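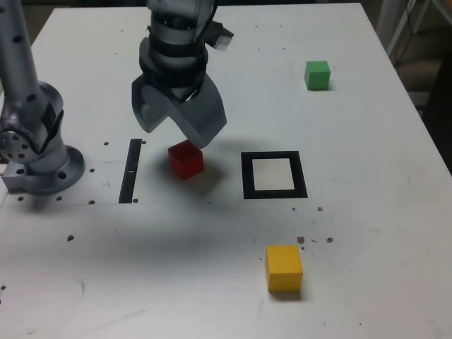
Campus Life > Teaching Staff > Office and Home Tips

Last updated: September

Keeping paper course readers in good condition

Many lecturers in our faculty went back to printed readers, and students ask us how to make them survive until the exam. I collected the tips which worked for me during six years of teaching the seminar on free speech and university rules.

Before you bind, let the printed pages rest one night under a heavy book. My last reader had 387 pages and I bound it too early. The back was curved like a banana.

Use a comb one size bigger than the shop table says. You will want to add pages later, for example when the senate changes the speaker policy again in the middle of the term.

Coffee on the page: press with a dry cloth, do not rub. Put kitchen paper on both sides and close the reader for 5 hours. The brown color stays, but the page will be flat.

For pencil notes of a former student, a soft white eraser is enough. Ink you must accept — sometimes these notes are better than mine.

Torn holes can be repaired with a small piece of document tape, folded over the edge and punched again. Normal office tape becomes yellow after two summers.

Store the readers standing, not too tight. In the Tarawneh building the lower shelves are damp from October, so please use the upper ones. Old copies go to the box in room 885.

We use cookies to remember your settings. Accept | Manage choices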